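Notes > Around the House > Clearing the Desk, Finally

I've been meaning to deal with my desk since July. It's the kind of desk that collects things, and by "things" I mean two dead pens, a phone charger for a phone I gave away, a pile of receipts from Warken Hardware, and a coffee mug that had become a sort of permanent resident.
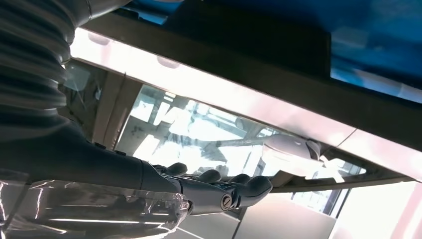 So on Thursday, a little after nine in the morning, I made a pot of coffee, turned my phone over on its face and told myself I wasn't getting up until I could see wood again. I got up four times. But still!

My first mistake was starting with the drawers. I always do this. You open the top drawer thinking you'll just make a bit of room for the stuff on top, and then you're sitting on the floor forty minutes later reading the warranty for a toaster. Mine was full of rubber bands (the good thick ones off broccoli, which I can't throw out), a roll of stamps that are probably worth more now than when I bought them, and 19 keys. Nineteen! I live in an apartment with one door. I tried every single one of them in that door, and in the mailbox, and in the little padlock on my storage unit, and came away with exactly zero matches. They went in a jar. I know they should have gone in the trash, and I'm at peace with the jar.

Then there was the paper. I moved here from Weltham a few years back, and I had the whole folder from that move still sitting in the file sorter: the estimate, the second estimate, the insurance form I never sent in, the inventory list. The final bill was $476, and I remember being so mad about it at the time because the estimate said $418. Reading it again I could feel my shoulders going up around my ears. I shredded the lot and it was wonderful. If you don't own a shredder, go and borrow one from somebody, because feeding an old moving bill into it is better than a massage.

I kept the paper rules simple so I wouldn't stall out. Taxes in the blue folder, medical in the green one, anything with a password on it straight through the shredder. Everything else got one look. Birthday cards I kept if somebody had written more than their own name, and I was a little shocked at how few that left me with (I'm guilty of it too, I sign and run). Recipes torn out of magazines all went, even the lemon cake. I've been carrying that lemon cake around through three apartments and have never so much as bought a lemon for it.

Cables came next and I'd like to skip over cables, but they took up most of the late morning so it would be cheating. I dumped them all on the bed in a heap and pulled them apart one by one. What works for me is a plain old bread bag tag on each one with a word on it in marker — "printer," "camera," "lamp" — and then a loose loop, never a tight one. I used to wind them up tight like little nests and then wonder why the ends went bad. Anything I couldn't name by lunchtime went into a grocery bag for electronics recycling. The bag was heavier than my cat.

Lunch was toast over the sink.

After that I finally got to the top of the desk itself, which was the whole point of the day. I took everything off it. Monitor, lamp, speakers, the lot, all on the rug. I really do recommend this even if it feels silly, because wiping around things is how you end up with those gray outlines. I used warm water with a drop of dish soap on an old T-shirt, then a dry T-shirt right behind it. There was one sticky ring that wouldn't budge, right where the mug used to live, and I went at it with a bit of olive oil and let it sit while I did the windowsill. It came up on the second try. I did the keyboard too, upside down over the wastebasket, and I'm not going to tell you what came out.

Then the fun part, putting it back! I'd bought a desk tray from Stefanou, the small shop next to the bakery, way back in the spring and it had been sitting in its paper bag ever since with the receipt still in it. It's a shallow thing with a long slot for pens and a square bit at the end that I thought would be for paper clips but is in fact perfect for lip balm. Pens are now limited to what fits in the slot. I tested all of them on the back of an envelope and tossed the scratchy ones, and it turned out my favorite had been under the radiator the whole time.

The lamp moved from the right side to the left. I'm right-handed and have been writing in my own shadow for years, and I only noticed when I set it down on the wrong side by accident. The speakers are on the shelf now. The plant got a promotion from the floor to the corner by the window, where it can look at the street and judge people. I left a big stretch of open space right in the middle with nothing on it at all and then spent a good while just resting my arms there, feeling like a person with a lot of important letters to write.

One thing I haven't solved is the mail. It still comes in the door with me and it still wants to land on the desk, because that's where it has always landed. I've put a Lunerier basket on the bookcase by the door (a gift, a bit fancy for junk mail, but it was empty and it fits) and so far I've remembered to use it about half the time. My sister says to open everything standing up next to the recycling bin and never let it travel any farther into the house. She's right, and I'll probably start doing it in a month or so and pretend it was my idea.

The whole thing took over 2 hours longer than I'd planned, and by the end I had dust in my hair and a marker stain on my good sweatpants. I paid my electric bill at the desk that evening, sitting in the actual chair with the lamp on, and for once I didn't have to move anything first to find the envelope.

Next up is the hall closet. I opened the door on Friday to have a look, a tennis racket slid out and hit me on the foot, and I closed it again. I don't play tennis. Maybe after the holidays.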